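Notebook, July — Nustwood path-following kit, evaluation unit
3 comments | 14 shares

Continuing from the bench notes. Kit is the Nustwood outdoor navigation package: compute box, forward camera, wheel odometry board, one year of support. Lozano wants a yes or no on buying more units before the trial price runs out. Fitness is our small delivery base, so all results below are for that chassis only.

Install
Mounting plate holes do not match the Fitness deck. Drilled new ones. Cable from camera to box is too short if the box goes at the rear, so the box sits mid-deck for now, with the battery moved back to balance it. Startup to first usable path output: 9 s, repeatable. The manual describes a calibration step with a printed target but the target in the box was creased. Printed our own on card, result accepted by the software on the second try.

Config
Default maximum speed left alone. Shadow compensation is off by default and sits two menus deep under "surface". W. Fan turned it on for the second set of runs. Changing it forces a restart of the whole stack, and the restart clears the log buffer. Lost the first set of odometry that way. Copy logs off BEFORE touching any surface setting.

Runs at Bultthorpe
Residential road, asphalt, no lane paint used by the kit. Course is 100 m out and back, keeping to the right. Late morning start, strong sun.

Set 1, compensation off. The path estimate pulled left and right as the base crossed shadow boundaries. Two hard stops with "obstacle, low" reported and only shadow on the asphalt ahead. Drift from the right edge was worst where shade patches were small and separate. Large merged shade gave less trouble than I expected.

Set 2, compensation on. No false stops. Steering noticeably calmer. Processing load went up and the fan on the box ran the whole time. Battery draw to be worked out from the log, have not done it yet.

Edge detection locks onto the pale border on the right and holds it well in full sun. Rukhsana's concern is that it may be following brightness more than the edge itself, in which case a shaded stretch of the same border is the real test. Agreed, but we have no numbers for it. Log holds 881 frames from set 2, enough to start labeling by hand — she will take the first half.

Stretch used for both sets, with shade across most of the asphalt and the bright margin on the right running up to the grass:

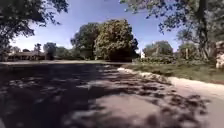

Open items
- Repeat both sets under cloud. Same course, same speed.
- Ask Nustwood whether the log buffer can survive a restart. Support answered the cable question in a day, so worth asking.
- Get the longer camera cable priced. It is not in the kit list.
- Battery draw, set 1 against set 2. Set 1 only has the box's own power log, check that it is complete.
- R.R. to mark frames where the border is in shade and note whether the edge estimate moves.

Position so far: usable with compensation on, not usable with the defaults. I would not sign for more units until the cloudy runs are in. Told Lozano this by phone at 4:30, written version to follow once W.F. has checked the load figures.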